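Tastomley Stretch Display Cover – Black
Product code TSC-119 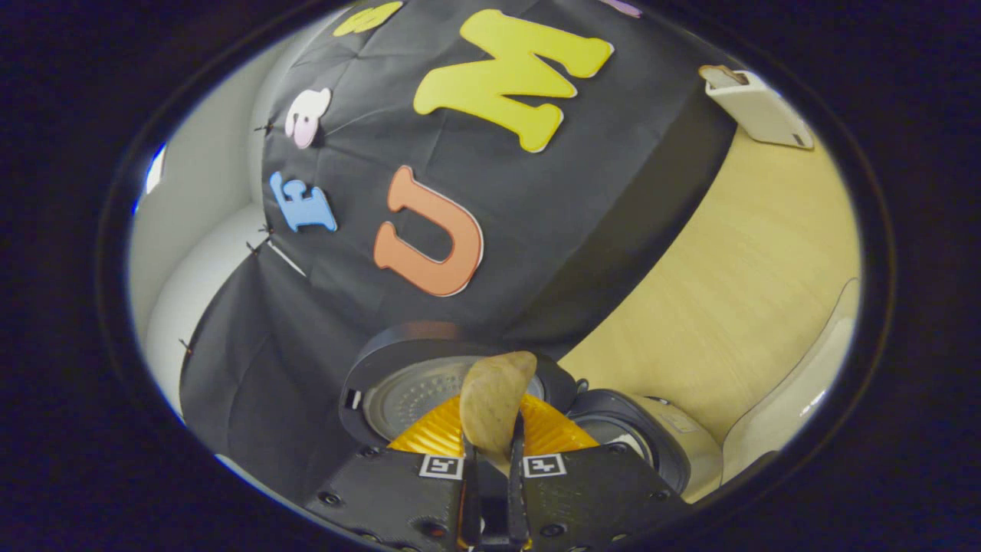
Black cover with foam letters on a curved surface.

The Tastomley Stretch Display Cover is a fitted fabric cover for rounded and irregular display furniture: drums, domes, barrel stands, curved counters and padded forms. It gives a plain dark ground for lettering, price cards and light decoration. The cover is sold on its own. Letters, stands and fixings are listed separately.

Fabric

The fabric is a warp-knitted polyester with elastane, dyed black through the yarn. It stretches in both directions, with more give across the width than along the length. The seam runs down one side and should be placed at the back of the stand. A drawcord in the lower hem takes up spare fabric.

Light creasing is normal on first use, particularly on shallow curves where the fabric is under low tension. Most fold lines drop out overnight. Those that remain can be removed with a hand steamer held clear of the surface. Do not iron.

Specification

Colour: black
Finish: matt
Height, unstretched: 70 cm
Fits stands up to: 119 cm across
Hem: drawcord with toggle
Seam: single, overlocked
Wash: cool, gentle cycle
Dry: flat or on the stand
Tumble dry: no
Pack quantity: 1 (trade carton of 6)

Sizing

Measure the stand at its widest point with a soft tape, following the surface. If the stand tapers, take a second measurement at the base and check that the drawcord can close to it. A cover that is slightly small will sit better than one that is slightly large, but the fabric should not be pulled so tight that the base colour of the stand shows through. On white or pale stands, fit the Womimura liner first.

Fixing letters and signs

Foam, felt and card can be attached with any of the following:

Drakos low-tack pads. Suitable for letters that are moved often. Press for ten seconds. Replace the pads when they pick up lint.

Hook tape. The standard cover has no loop face and will not hold hook tape. Order the looped version, TSC-119L.

Short pins. Only for padded forms. Pins leave small holes which do not run.

Fit the cover and adjust the tension before adding any letters. Stretching the fabric afterwards will lift the edges of the pads. On tight curves, thick foam letters may stand away from the fabric at the ends of the strokes – use two small pads per stroke in place of one large one. Remove all letters before washing.

Solvent glues and hot glue are not recommended. Both stiffen the knit, and neither comes out in the wash.

Storage

Roll the cover around a tube with the outer face inwards. Folding is acceptable for short periods. Keep out of direct sunlight, which will turn the black slightly brown over time.

Related items

Womimura liner, white or grey
Drakos low-tack pads, sheet of 70
Testovov barrel stand, flat packed
TSC-119L looped cover, black only

Availability

The black cover is held in stock, with 1,776 units at the last update. The navy version is due back in January. Trade cartons are sent flat and cannot be split. Unused covers may be returned in their original sleeve. Washed covers and covers with pad residue cannot be accepted.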